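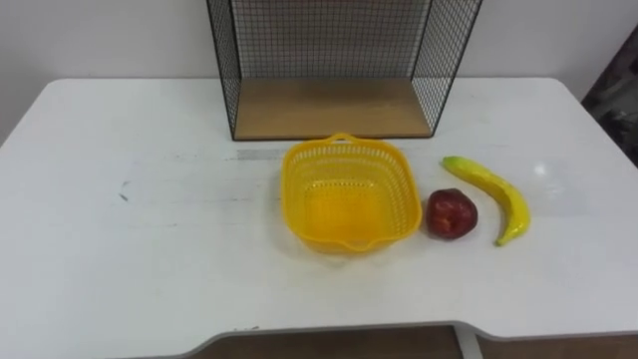

Last changed: September

Hexagons from old shirts: a comparison of thread basting and glue basting in paper piecing

Project report, second year, Textile Crafts
Plundberg College
Author: Quách

1. Background

For the independent project we had to choose one hand technique, make a finished piece with it, and answer one question about the technique by our own tests. I chose English paper piecing. In this method the fabric is folded over a paper shape and held there, and the shapes are then sewn together edge to edge with small whip stitches. When all the neighbors of a shape are attached, the paper can be taken out.

My question was about the holding. The older way is to baste with a needle and thread. The newer way is to use a glue pen made for fabric. In the quilting blogs that I read before the project, almost every writer has a strong preference, but few of them say what they compared. I wanted to know which way gives more exact shapes, which way is easier to sew afterward, and what happens to the fabric in the wash.

The finished piece is a lap quilt made from used men's shirts. I call it Brovena in my sketchbook, and I keep the name in this report, as it is shorter than "the finished piece."

2. Materials

Fabric. All fabric came from second-hand cotton shirts. I looked at the label in each shirt and took only pure cotton. Shirts with some elastic in them feel nice but they do not hold a crease, and a crease is what this technique needs. I cut away collars, cuffs, button bands and the double layer at the shoulder. The back of a shirt gives the best piece. The sleeves are also good, but it is necessary to open the seam and press the sleeve flat first.

I washed all the shirts before cutting, although they had surely been washed many times. Some of them had starch in them, and I did not want that to change the tests.

Paper. I cut the papers myself from thick drawing paper. I tried normal printer paper first and it bent at the corners when I pulled the thread. Ready-made papers are more exact than mine, but my budget was small. I marked the papers with a plastic template and cut them with scissors kept only for paper.

Thread. For basting I used cheap polyester thread in a bright color, so that I could see it well when taking it out. For joining I used fine cotton thread in light gray. I tested white, cream and two grays on a sample, and the light gray was least visible between blue shirts and striped shirts.

Glue. The glue pen is sold under the name Vutel by the shop where I bought the needles. It is blue when it comes out and becomes clear later. Refills are sold separately. I give no opinion of other pens, as I used only this one.

Batting and backing. The batting is thin cotton. The backing is a bed sheet that was already soft. My teacher warned the class that some sheets are woven so closely that hand quilting through them is hard work, so I pushed a needle through a corner of the sheet before I bought it.

3. Method of the tests

I made one set of 30 hexagons with thread and one set of 30 with glue. Both sets were cut from the same shirts, so that the fabric would not be a cause of difference. For each hexagon I did the following.

First I pinned the paper to the wrong side of the fabric and cut around it, leaving a seam allowance by eye. Then I folded and held the edges with thread or glue. In the thread set I stitched through the folded corners only and did not go through the paper. In the glue set I put a short line of glue on the paper, a little inside the edge, and pressed the fabric down with my finger.

After basting, I laid each hexagon on a printed outline and looked at the corners. If a corner was outside or inside the line by more than the width of the line, I wrote the hexagon down as inexact. Then I joined each set into a small panel and took notes about how the sewing felt. At the end I removed the papers, pressed the panels, and washed them 4 times in warm water with normal detergent. I dried them flat.

I worked on both sets on the same evenings and changed from one to the other after each row. If I had made all of one set first, my hand would have been better trained for the second set and the result would not be fair.

4. Results of the tests

4.1 Speed

Glue was clearly faster. I did not use a stopwatch, since I was often interrupted, but I filled a small box with glued hexagons much earlier in the evening than with basted ones. With glue there is no thread to cut and no needle to thread again. On the other hand, the time I saved was partly lost at the end, when the papers had to come out. A glued edge must be opened carefully with a fingernail or a blunt stick. With thread, the papers almost fell out when I bent the panel a little.

4.2 Exactness

The glue set had 6 inexact hexagons. The thread set had fewer, and in those the fault was small. I think the reason is the corners. With thread you pull each corner tight before you go to the next one, and you feel if the fold is not close to the paper. With glue the fabric can slide a little before the glue holds. Later, when I was making Brovena, my glued corners became better, so part of this difference may be only practice.

Striped fabric made the problem more visible. A stripe that should be parallel to one side of the hexagon turned slightly when I pressed it down into the glue.

4.3 Sewing

The thread set was softer in the hand and the needle went easily. In the glue set I noticed two different situations. When the glue line was well inside the edge, there was no difference from thread. When the glue was too close to the fold, the needle stopped, and I had to push it with the thimble. After a longer time the needle also felt sticky, and I wiped it with a damp cloth.

My advice to another student would be to keep the glue farther from the edge than feels natural.

4.4 Washing

After the first wash I could not find any blue color on either panel. The glued edges were still a little stiff, and after the second wash this was gone. The panels shrank by the same amount as far as I could measure with a tape. One dark blue shirt gave some color to a white neighbor in the thread panel. It has nothing to do with the basting, but I write it here because I then took that shirt out of the plan for Brovena.

5. Making Brovena

After the tests I decided to use thread for striped and checked shirts, and glue for plain ones. The top has 1,011 hexagons, including the half-finished row on one side that I later folded under the binding.

The layout is simple. Dark blues are at the bottom, then middle blues, and the top part goes to white and pale gray. I did not want the change of color to be too regular, so I placed a few wrong ones on purpose - a pale one low down, a dark one high up. My classmates found this distracting when the top was pinned to the wall. I changed some of them and kept the others.

I joined the hexagons into rows, and the rows into blocks that fit on my lap. This was a good decision for the bus and for the lunch break, but the last long seams between blocks were heavy and slow. For those I sat at a table and supported the weight of the quilt on a chair next to me. Before that, the weight pulled on the stitches and I had a few small holes to close again.

Basting the three layers together took nearly the whole afternoon. I taped the backing to the floor with the wrong side up, smoothed the batting on top, and then put down the pieced top. I basted in long lines from the middle outward. The floor was hard on the knees, and next time I will bring a cushion.

The quilting is by hand, with one line inside each plain hexagon and no quilting in the striped ones. At first I had planned to quilt every hexagon in the same way. When I tried it on a sample, the stitches disappeared completely in the stripes, so it was work that could not be seen.

The binding is made from the button bands with the buttons removed. They are already straight and double. The buttonholes are still there, and I closed each one with a few stitches in gray thread. The bands were of different widths and I had to trim them to the narrowest, and this wasted some good fabric.

6. Problems and what I would change

My seam allowance by eye was too small on some of the first pieces. On loosely woven shirts this led to fraying during the sewing, and a few hexagons had to be replaced. A second template for the fabric would have prevented it.

The home-cut papers were my largest source of error. If one side is a little longer, the fault moves into the next hexagon, and after some rows the panel does not lie flat. I pressed it with steam and it became acceptable, but with a ruler on top you can still see light under the middle. I used each paper again as long as it kept its points, and I should have thrown the soft ones away sooner.

In the tests, I was the only person sewing. Another hand could get a different result, most of all with the glue. It would also be useful to keep some glued hexagons in a box for a year before washing them and see if the glue still comes out. I did not have time for this inside the project, but I put a small bag of them away with the month written on it.

7. Care of the finished quilt

Brovena can be washed by machine on a gentle program with cool water. I wash it alone. It should dry flat or over two lines, so that the weight does not hang on one row of stitches. Small repairs can be made with the same light gray thread, and a spool of it is stored together with the quilt and the remaining shirt pieces.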